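Univstead Community Help
Housing and Tenancy > Moving Out > Deposits

Deduction for cleaning after the end of a lease: what records should a tenant keep?

Asked by Radka Trajkovski
Status: Open
Answers: 2

I request guidance from members who have experience with the return of security deposits. My lease on a one-bedroom apartment ended in June. The deposit was $2000. The management company, Vlachou, has returned the deposit less $800, which is described in its letter as "cleaning and restoration." No further detail was supplied.

The apartment was cleaned before the keys were returned. I washed the floors, the inside of the oven and refrigerator, and the bathroom tile. The walls had small nail holes and one scuff behind the bedroom door, and the living room carpet was worn along the path from the entrance to the kitchen. The carpet was not new when I moved in, although the move-in checklist does not mention its condition. I signed that checklist without adding any remarks, and I regret this.

I have a copy of the lease, the signed checklist, my rent receipts and a number of pictures saved on my telephone. The pictures are not well organized. I would like to know which records carry weight in a dispute of this kind, and whether I should write to the company before filing anything with the court.

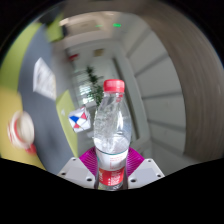

Is a tenant expected to pay for carpet that has become worn through ordinary use?

Ordinary wear is normally the landlord's cost. A charge may be proper where there is a burn, a tear or a stain that goes beyond what daily living would cause, and even then the age of the carpet should be taken into account. A tenant who damages an old carpet is not usually required to pay for a new one at full price.

The above was added by the page editors from the Deposits reference sheet. Members' answers follow.

Answer 1
Posted by Tihomir Janevski

The first step is a written request for an itemized statement. In most states a landlord who keeps any part of a deposit must tell the tenant what the money was used for, and must do so within a fixed period after the tenant leaves. The length of that period differs from state to state, and the asker has not said where the apartment is located. Please check the rule that applies.

The phrase "cleaning and restoration" is not an itemized statement in my opinion. It joins two kinds of work that should be priced separately. The letter to Vlachou should ask for the following:

The work performed in each room.
The date of the work and the name of the person or firm that performed it.
Copies of invoices or receipts.
The age of any carpet, paint or fixture for which a charge was made.

Keep the letter short. State the address of the apartment, the date on which the keys were returned, the amount of the deposit and the amount withheld. State the amount you believe is owed and give a date by which you expect a reply. Send it by a method that provides proof of delivery, and keep a copy of both the letter and the proof. If the company telephones in response, make a note of the call and then confirm in writing what was said.

With regard to the checklist, a signature without remarks is unhelpful but does not settle the question. The checklist is one record among several. If a previous tenant or a neighbor saw the carpet before you moved in, a signed statement from that person may be of use. The original rental listing may also show the carpet, and it is worth searching your old messages for it.

I would not file with the small claims court until the reply date has passed. Judges generally like to see that a reasonable request was made first.

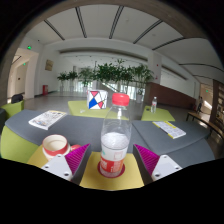
Answer 2
Danica Živković | Member | Replied Monday | 2 comments

I agree with the previous answer on the itemized statement and will add only a few remarks on the records themselves.

The pictures should be copied from the telephone to a second location without being edited or cropped. The original files often hold the date on which they were taken, and that information can be lost when a picture is sent through a messaging application. Make a plain list that gives the room and the subject of each one. Print the useful ones for the hearing. A court clerk will not wish to look through a telephone.

Receipts for cleaning supplies are of modest value, but they do no harm. A receipt for a rented carpet machine is better.

Nail holes are a matter of disagreement. Some leases forbid them entirely, and others say nothing. Read the section on alterations before you write to the company – if the lease has a clause on wall repairs, it is wiser to deal with it in your letter than to have it raised for the first time at the hearing.

Comments on this answer

Edin Yordanov: My former landlord withheld the cost of a full repaint. I asked for the invoice and received a check for most of it 20 days later. I did not have to go to court.

Radka Trajkovski: Thank you to both members. I have found the lease clause on walls. It permits "small hangings" and does not define the term. The letter will be sent this week, and I will report the reply on this page.

Related questions
Can a landlord keep a deposit for unpaid utilities?
Who receives the deposit when roommates leave at different times?
Forwarding address not provided at move-out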